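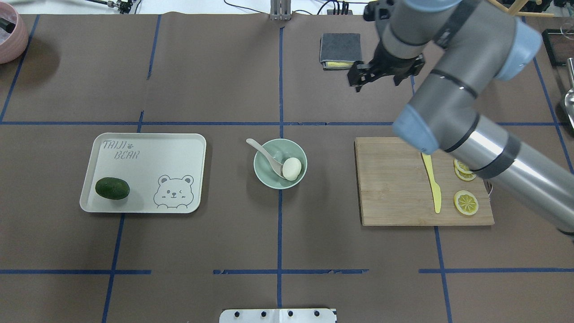

Print this page
E-mail this page

Tableware Durability Study: Progress Report
Submitted to the Narkier Fund by Shuk-fan Wan, Project Lead
2019-10-10

1. Purpose

The study measures how everyday tableware holds up to repeated machine washing in small care homes and day centers. The Fund asked for an account of work completed since June, spending against plan, and any changes to the schedule. Results given below are interim and have not been reviewed outside the project.

2. Work completed

Washing of the first batch is finished. Each piece went through 100 cycles on the long program, with inspection every 50 cycles. Three groups were tested: glazed ceramic, melamine, and a polypropylene line supplied by Millesetti. Pieces were loaded in fixed rack positions and the positions were rotated at inspection, so that no group stayed closest to the lower spray arm.

Detergent was dosed by weight. Water hardness was logged at the start of each working day and stayed within the range set in the protocol. One set of readings was lost when the logger was replaced, and the affected cycles were repeated.

Surface gloss was read with the handheld meter at marked points on the inside of each bowl and the upper face of each tray. Rim chips were recorded by length. Staining was assessed with tea and with tomato sauce, each left to stand overnight before a single wash.
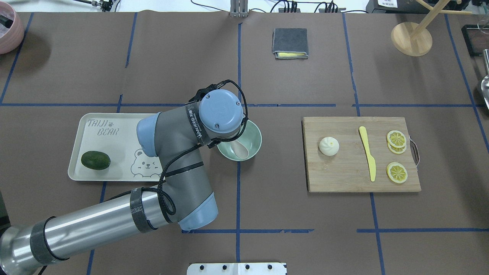 Mint-green bowl with cream-colored ceramic spoon.

3. Interim findings

Ceramic kept its gloss through the full run. Chipping was limited to pieces racked against one another, and most of it had occurred by the first inspection. We expect that wider rack spacing would remove much of it and have added a spacing trial to the next batch.

Melamine lost gloss steadily. Tea staining after 100 cycles was clearly worse than at 50, and the stain did not lift with a second wash. Printed decoration wore at the edges first, where items touch the rack.

The Millesetti pieces did not chip. Slight warping was found in the trays, enough to rock on a flat surface, and it appeared only in trays racked on the upper level. The dryer element on that level runs hotter than the manual states. We have asked the service agent to check it, and the tray results should be treated as provisional until that is done.

4. Spending

Spending is within the approved total. Detergent and water came in under plan. Replacement samples came in over plan, as the second ceramic order had to be bought at retail when the Bíró warehouse ran out of the original shape. The difference was covered from the travel line and no transfer between main headings was needed.

5. Schedule and changes

The second batch was due to start in June and started 5 weeks late while the drain pump was replaced. Four of those weeks have been recovered by running an evening shift. The remaining delay does not affect the date of the final report.

The user survey has been moved to follow the second batch. The Jorura day center has agreed to take part and will use the washed pieces at lunch. Staff will fill in a short form on grip, weight and ease of stacking. A draft of the form is attached as Annex B.

6. Requests to the Fund

Approval is requested for the following:

- the rack spacing trial described in section 3
- use of the unspent detergent line for a second gloss meter calibration
- release of the next installment on the original date

Raw inspection records are held at the project office and can be sent on request. Annex A gives gloss readings by piece. Annex C lists the repeated cycles.

Print this page
E-mail this page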